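# An Afternoon at the Bin

*The open day at Turnness let the neighbors in to watch a robot try to pick things up. Our writer went for an hour and stayed for four.*

The sign on the door said to come in and mind the step, and I minded the step and walked straight into a coat rack, so I can't say my visit to Turnness began with much dignity. A tall man in a green sweater picked up my hat, handed it back to me and asked whether I was there for the robots or the cake. I told him both, and he seemed to think that was a sound answer. He turned out to be Gebremedhin Gebru, who started the place with a business loan and a secondhand arm, and who spent the rest of the afternoon making sure that everybody who came through that door got a slice of something on a paper plate before they got anywhere near the machinery.

I had driven past the building for years without once wondering what went on inside. It's a low brick thing behind the tire shop, and if you grew up around here you may remember it as Darkico, where they used to make window blinds. My aunt worked there for two summers and still can't stand the sound of slats. The loading dock is the same, and so is the clock over it, which has been wrong since I was in school. But the long room where the blinds were strung is carpeted now, and quiet, and on the open day it was full of people standing in little clumps with their hands behind their backs, the way you do in a shop where you're afraid of breaking something.

What they work on at Turnness is picking. You put a mixed bunch of things in a bin, and the robot has to work out what's there, choose one, take hold of it and lift it out without dropping it, crushing it or dragging its neighbor along for the ride. That is more or less the whole business. I'll confess that I thought it sounded a bit small when I first heard it. I had been hoping for something that walked. But then I sat down next to Lensa Degefa, who runs the software side and has a lovely patient way of talking, and she asked me how I'd found my car keys that morning.

I said I'd put my hand in my bag and felt about for them.

"And what else was in the bag?" she asked.

Well, you can imagine. There was a hairbrush and a roll of mints, and an umbrella, and half a sandwich I'm not proud of. She told me that if I could write down exactly how my hand knew the keys from the mints, in steps, she'd give me a job, and I have been thinking about it ever since, mostly when I should have been thinking about other things.

The demonstrations went on all afternoon in rounds, with a break between each one so that people could get more coffee and ask their questions. There were a great many questions. A boy of eight or so wanted to know if the robot could pick up a cat. (Natnael Beyene, who looks after the arms and had clearly been asked this before, said that no cat had ever applied.) An older gentleman who had been a machinist wanted to talk about the joints, and he and Natnael went off into a corner over it and were gone so long that one of the rounds started without them. A woman who packs orders for a living asked the question I suspect a good few of us had been holding onto, and asked it very plainly - was this thing meant to do her job?

I was glad to see that they didn't duck it. Hagos Belay took that one. He handles the customers, and he used to work nights in a warehouse himself, before his knees had their say. He told her that some of the picking she did now would likely be done by machines one day, and that he wouldn't insult her by pretending otherwise. He also told her that the arm in the next room had dropped the same spoon 67 times the week before, and that he wouldn't go handing in her notice just yet. She laughed, though not all the way, and they talked for quite a while afterward by the cake.

Each round began with a visitor choosing what went in the bin. There was a long table of odds and ends to pick from, and Lensa explained that the household stuff is worth more to them than anything you could order from a catalog. They have 141 objects in what they call the pantry, every one with a number and a card, and people from the neighborhood bring in more all the time. I saw bath toys, egg cups, a garlic press, a shoe horn, and a little tin trumpet that I badly wanted to take home. The software that does the choosing is called Kassa, named for Lensa's grandfather, who sold eggs at a market and could tell a bad one by the weight of it in his palm. I thought that was about the nicest thing I'd heard all month.

What gives Kassa fits, she told me, is anything you can see through. A robot that looks for things with cameras likes a good solid lump with a good solid edge. Give it clear plastic and it may see the floor behind, or a shine off the lights, or two edges where there's really one. The metal bin doesn't help matters, being a bit of a mirror itself wherever it hasn't been scuffed. They could paint it, of course. But Alcides Figueiredo, who builds the workstations and has opinions on bins that I could fill another magazine with, says the bins out in the world are scratched and shiny and have been kicked by forklifts, and he'd sooner have the trouble in here, where he can get at it.

So naturally, when it came to be my turn, I had to go and favor the see-through things. I'm contrary that way, and my mother would tell you so.

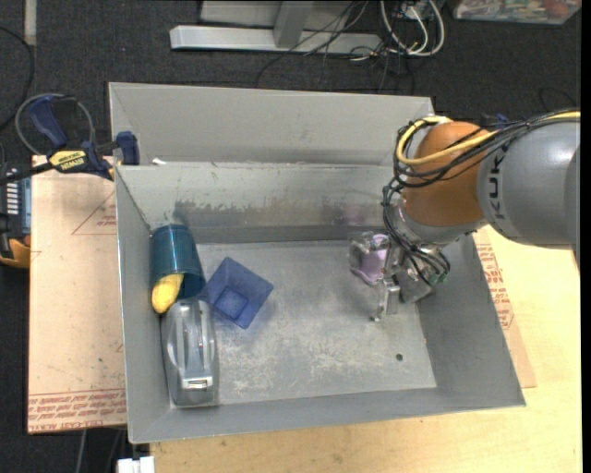

*A cup, a bowl and a few other objects share the bin with the gripper. The clamp at the corner is an ordinary one from Irwin.*

You hear the arm before you really take in that it's moving. It makes a soft rising hum, rather like a refrigerator that has remembered something, and then the whole weight of it comes down over the bin with a gentleness I hadn't expected from anything that size. All the talk stopped. I found I was leaning to one side, as you do when you're bowling and want the ball to go left. Somebody behind me whispered, "Come on, sweetheart," and I don't believe she was talking to any of us.

I won't give you the score, partly out of loyalty and partly because I lost track of it. There were clean lifts that got applause. There were also times when the fingers closed on nothing at all and carried the nothing very carefully over to the tray and set it down, and those, I'm sorry to say, got the bigger cheer. Natnael takes it in good part. He told me that a clean miss is easy to fix and that the ones that keep him up at night are the near misses, where a thing comes up an inch and slides away again and you can't tell from the numbers what went wrong. On those days he goes and stands by the bin and does it with his own hand, over and over, with his eyes shut. His wife has asked him not to practice at dinner.

The customers are mostly small outfits. There's Hukska, which sends out repair kits for kitchen goods and has to put a different handful of parts into every box, and which has been lending Turnness its trickiest pieces since last July. The hope is to get the arm through over 2,000 picks in a shift without a person having to step in and sort it out. They're not there yet. Gebremedhin told me so himself, quite cheerfully, with a cake knife in his hand, and went on to say that when he'd first put the arm together it couldn't get through ten.

By late afternoon the crowd had thinned out and the coffee was down to the part you shouldn't drink. The machinist was still there. He had taken off his jacket, and he and Alcides had the drawings for a new finger spread out over two chairs, and they were arguing about the angle of the tip like men who'd known each other for years. The boy who had asked about the cat was asleep across his father's shoulder with a paper plate stuck to his sleeve.

Lensa walked me to the door and reminded me about the step. I asked her what I could bring if I came to the next one, meaning something for the cake table, and she said they've been short of ladles.

*Turnness holds its open days twice a year. Entry is free, and objects for the pantry can be left at the front desk, washed, please.*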